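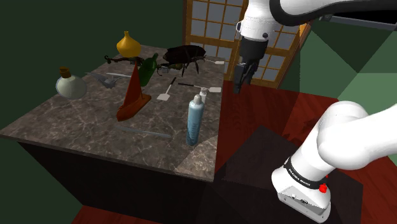 Should a small workshop pay for a second gripper before a second camera? Usually the gripper should come first, if the objects vary much in shape.

I compared 2 grippers in simulation for Murora, over 108 trials each. The plain parallel fingers did well on bottles and badly on anything flat. Adding a camera gave us a better view of the same failed picks. Changing to the softer Rurel fingers cut the failures on thin handles by more than a third.

Simulated friction is generous, so I would repeat at least 12 of the trials on a real arm before ordering. Bremden lends fingers for 3 weeks.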